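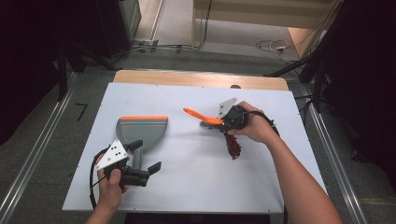
White board, table 2. Gray dustpan (orange lip) and the small orange-handled brush.

June, 4:40 pm

Bench cleanup notes, continued from the page with the coffee ring. Want this written down before I forget which pan was which.

Question from Chang-ho at lunch: why does the white board still feel gritty after we sweep it. Fair question. Wiped my palm along the back edge after the morning sweep and came up with fine tan dust, probly from the sanding on the Istus blanks. So the sweeping moves the big stuff and leaves the small stuff. Knew that, never measured it.

Did a quick and dirty test. Weighed out 16 g of sanding dust from the Gil bin, spread it by hand over the middle of the board, swept into the pan, weighed what was in the pan. Same thing three times per brush. Kitchen scale, so don't get excited about decimals.

Small brush, orange handle, reddish-brown bristles:
run 1 - 14 g
run 2 - 13 g
run 3 - 14 g, slower strokes, lip pressed down hard

Old bench brush (wide one, flat black bristles, lives on the hook):
run 1 - 11 g
run 2 - 12 g
run 3 - 9 g, but I sneezed. Throw that one out.

So the small one wins. Bristles are stiffer and the tuft gets in close to the lip. Downside, it flicks. Long strokes throw dust right past the pan, found a line of it over on the wood strip at the back. Short pulls toward the pan, lift, go again. In-ho does little circles and gets the same numbers, so whatever works.

Dustpan. The gray one with the orange edge on the lip is better than the all-metal pan. Metal one rocks on the board, you get a gap at one corner and the dust goes straight under. With the gray one keep the handle low till the last stroke. If you lift early the lip comes up and leaves a stripe. Did this twice, felt dumb both times.

The stripe: even when it goes well there is a thin line of dust left where the lip was. Back the pan up a couple inches and sweep the line again, then turn the pan 90 degrees and do it a third time. After that a damp cloth. Not wet! Byung-chul soaked the board last month and the water ran down into the rails and we were picking gray paste out of the slots with a toothpick.

Rails. They collect everything. Brush is small enough to run the bristles along the slot if you hold it nearly flat. Start at the far end and work toward yourself. Vacuum after, crevice tool. Should be done weekly, is being done never.

Carpet under table 2: bad. Whatever goes off the edge of the board stays in the pile. Asked Kyung-tae if we can get a mat, he says Groltell has a rubber one, 900 mm wide, would fit between the legs. Waiting on price. Don't move the black tape on the floor when it goes in.

Cleaning the brush itself. Knock it against the inside of the bin, bristles down, four or five taps. Then comb with the old fork (drawer, left). Do NOT rinse it, the bristles splay and take a day to dry. Dong-geon rinsed the last one and it looked like a dandelion.

Combed it after the runs and weighed what came out, just under 1 g. So part of the missing dust is in the brush and not on the board. Should have thought of that before run 1. Numbers above are not corrected for it.

To do
- repeat with the coarse chips from the Tirkthorpe job, expect both brushes are fine there
- try pan with lip taped, see if the stripe goes away
- order second small brush, same kind. Catalog page 237, I think, Chang-ho has the catalog
- hook for the gray pan, it keeps ending up in room 111
- ask In-ho to show the circles thing to Byung-chul
- new batteries for scale, display was fading by the end

Bin emptied 5:15. Left the cloth over the sink.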